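Floor Operators for Our New Packing and Sorting Cell – Dutwood, Lamptey Site
Full time, day and evening shifts, four openings
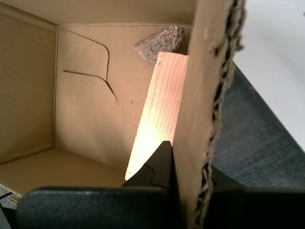 We're growing the team that works alongside our robot arms, and we would love to hear from people who have never touched one. If you have packed boxes, run a returns desk, stocked shelves, fixed bikes, worked a kitchen line or sorted donations, you already know a lot of what this job needs.

Dutwood handles odd-shaped goods for museum shops, craft suppliers and schools. Our regular catalog has 3890 items in it, and very few of them are nice flat rectangles (we have customers who order rocks, and we have customers who order one piece of wood at a time). For years every one of those was picked up, turned over, checked and packed by hand. Since August, part of that lifting and placing at Lamptey has been done by grippers, and the work on the floor has changed a good deal.

What the job looks like now

The arms do the repetitive reaching. People do the setup, the teaching and the deciding. On a normal shift you'll load bins, start a run, watch how the gripper takes hold of something awkward, and step in when it needs help. When a new item comes in, you'll be the one who works out how it should be held and in what order things come out of a box. Then you show the arm, using hand controls, until the grip is good enough to save. We call that a lesson, and the floor has recorded 274 of them so far. Some took five minutes. One set of nesting baskets took most of a week and we still argue about it!

You'll also keep a short written log. Our engineers read it every morning, and a lot of the changes they've made came straight out of those notes – including the slower closing speed on brittle items, which Diễm Phùng on the evening shift asked for in her second week.

What has changed for people here

We want to be open about this. When the arms came in, no one at Lamptey was let go, and hourly pay went up for everyone who trained on the new cell. There is less bending and less carrying. There is more standing and watching, and a few people found that harder than they expected. Two of the original packers tried it and went back to hand packing, which we still do and will keep doing for fragile orders. Heather Matheson, who leads the cell, spent 11 years on the packing tables and she'll happily talk you through both sides of it.

The floor is quieter than it used to be, and you will talk with your teammates more than you might guess. Shifts rotate between loading, teaching and hand packing, so you aren't looking at the same station all day.

What we're looking for

Patience with things that don't go right the first time
Good eyes for small details, such as a loose flap or a splinter
Comfort lifting up to 30 pounds now and then
Enough written English to leave a clear note for the next shift
Willingness to say "stop" and press the button, even when a run is going fast

You don't need a degree, a coding background or any experience with machines. Training is paid at the full rate and lasts roughly 100 hours, split between the cell and the hand tables. Châu Thái runs the training and keeps the groups small. By the end you'll be able to teach a new item by yourself, clear a jam safely and read the status screen in Plullow, the software we use to run the cell.

Pay and the rest

Hourly pay with an evening premium, health coverage from the first month, paid breaks, and boots on us. Day shift starts at 7:00 a.m. and evening shift at 3:00 p.m. Tell us if you need one or the other – we can usually make it work. Free parking, and the Hodine bus stops right outside the gate.

How to apply

Send us a few lines about work you've done with your hands, paid or not. A résumé is welcome but you can skip it. Address it to Olumide Obi in hiring, or drop a note at the Lamptey front desk between 8:00 a.m. and 4:00 p.m. We'll invite you for a two-hour visit, paid, where you can try the hand controls and have lunch with the crew. Định Đỗ from the day shift will show you around, so bring him your questions about the job.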